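4. What People Carry Over: Year-End Reflection Posts on Personal Blogs

4.1 Why look at farewell posts

Every December a certain kind of blog post shows up by the hundreds, and we have grown very fond of it. The writer looks back over the months, thanks a few people, admits to a diet or a language course that went nowhere, and says something hopeful about January. Earlier work has mostly treated these posts as lists of resolutions. We think that misses the best part! The resolutions tend to be short and a little stiff, while the looking back is long, funny, full of side trips, and written with real care. So in this section we turn to the looking back, and to one question in particular: how do writers decide that a year was a good one?

4.2 The posts

We worked with 600 posts from personal blogs hosted on Vosine, a small platform that was popular with hobby writers. All of them were public, and all were written by people posting under their own blog title. We left out company blogs and anything under four sentences. Tshepo Moodley read the full set first and wrote loose notes in the margins, and Oliwia Adamczyk then read it again without seeing those notes. Where the two readings differed we talked it through, usually on a Monday, and some of those talks ended up shaping the categories more than the posts we both found easy.

We started with eight categories and ended with four: people, places, work, and what we came to call small luck (a parking spot on the day of the interview, a found earring, a neighbor's spare concert ticket). Small luck was not in our plan at all. It kept turning up in the leftover pile until the leftover pile was bigger than "work," and at that point we gave it a name and went back to the beginning.

4.3 Good years and tidy years

The posts that call their year a good one are seldom the ones with the most good news in them. A writer on a gardening blog lost her job in September, moved twice, and still closed with "I'd keep this one." Another listed a promotion, a wedding and a long trip, and then called the whole thing a blur. What the warmer posts share is detail. They name the soup. They remember what was on the radio. Kozłowski's idea of the "kept afternoon" — one ordinary stretch of time that stands in for a whole season — fits these posts wonderfully well, and we found kept afternoons even in entries that were otherwise quite sad.

Tidy posts, with a heading for each month and a score at the end, read differently. They are easier to skim, and we enjoyed many of them, but the months get equal space whether or not anything happened in them, so a dull April sits there at the same length as the June when the baby came. 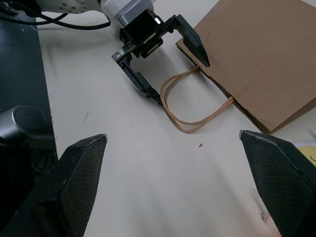
Figure 4

Length matters too, though less than we expected. Several posts ran to more than 1000 words and never left the surface, and one of our favorites was a single paragraph about learning to whistle. Length did go along with replies: longer posts drew longer comments, often from readers telling the story of their own year back to the writer. We did not set out to study comments, but it was hard to stop reading them. Moodley's notes on this point simply say "more of these please."

4.4 The turn toward January

Almost every post has a turn, the line where the writer stops looking back. In the tidy posts it is usually a heading. In the looser ones it can be a joke, a change of tense, or a sudden mention of the time ("it's 11 p.m. and the dog wants out"). We marked the turn in each post, and the two readings agreed on its place far more often than they agreed on the categories. Section 5 takes up the lines that come right after it, along with a smaller set of posts from Zirnora, where writers were given a monthly prompt and the turn tends to come much earlier.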